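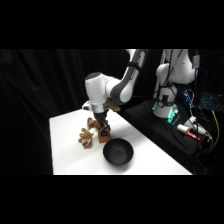
Speaker notes: Fresh ginger in the small kitchen, buying, storing, prepping
Last updated: January

Slot is 5 minutes per section. Skip the storage table if the first session runs over.

Slide 1. Title
Wait for the door to close. Mention that the handout has the weights and that the slides do not.

Slide 2. Scope
The talk covers fresh rhizome only. Dried, ground and candied ginger were handled in the Dravham session and the notes for that are separate. If asked about galangal or turmeric, say that the storage advice carries over and the cutting advice mostly does not.

Slide 3. What is being bought
Ginger is a rhizome, an underground stem. Growers call the whole cluster a hand and the side lobes fingers. The lobes matter for yield. A hand with many small knobs loses more flesh to peeling than one with a few long, thick fingers, at the same weight. Shoppers tend to pick by total size. Ask them to pick by lobe shape.

Surface: skin should be tight. Darker patches in the creases between lobes are common and are not by themselves a fault. Press them. Firm is acceptable. Soft means the tissue underneath has started to break down, and the lobe should be cut off at the joint.

Slide 4. Young and mature
Young ginger has thin skin, pink at the tips, and little fiber. Mature ginger has tan skin and visible fiber at a fresh break. Most store ginger is mature. Recipes that say "peel" assume mature.

Slide 5. Storage
Whole and unpeeled, in the refrigerator drawer, in a closed bag with the air pressed out. Moisture on the skin is the main cause of mold, so it goes in dry. Cut ends should be left to dry for a short time before the piece goes back.

Freezing: whole, skin on. Grate from frozen and return the rest at once. Thawed ginger goes limp and will not slice cleanly. Repeat this point, it was missed at Grarent.

Slide 6. The Pimance kitchen log
The log holds 3,703 entries. Each entry is one piece taken from storage, with its condition and what was trimmed. Entries are self-reported and the trimming weights were taken on different scales, so read the direction and leave the decimals alone. The largest single reason for discard was a cut end stored damp. Do not quote a percentage from this slide. The categories changed partway through the log.

Slide 7. Layout for prep
Clear surface first. Whole pieces to the left, one bowl within reach on the right, board between them. Left-handed cooks reverse it. A shallow round bowl is better than a deep one for slices, which can then be seen and picked out without tipping. Use a dark bowl if there is a choice. Pale slices and stray bits of skin show up against it.

Slide 8. Break, scrub, peel
Break the hand at the joints before washing. Soil sits in the creases and a brush does not reach it while the lobes are attached. Scrub under cold water. Peel with the edge of a teaspoon, working toward the joint. A vegetable peeler is faster on straight lobes and wasteful on knobby ones.

Slide 9. Cutting
Across the fiber for slices that will be eaten. Along the fiber for pieces that will be lifted out of a broth. For mince, slice across, stack, cut to sticks, then cut across again.

Slide 10. Questions
Expected: can the skin be eaten (yes, if scrubbed), is a blue-gray ring inside safe (it occurs in some varieties; discard if also soft or moldy), and whether the Mishra grater is required. It is not. Any fine grater works.

Handouts are by the exit. Collect the spoons.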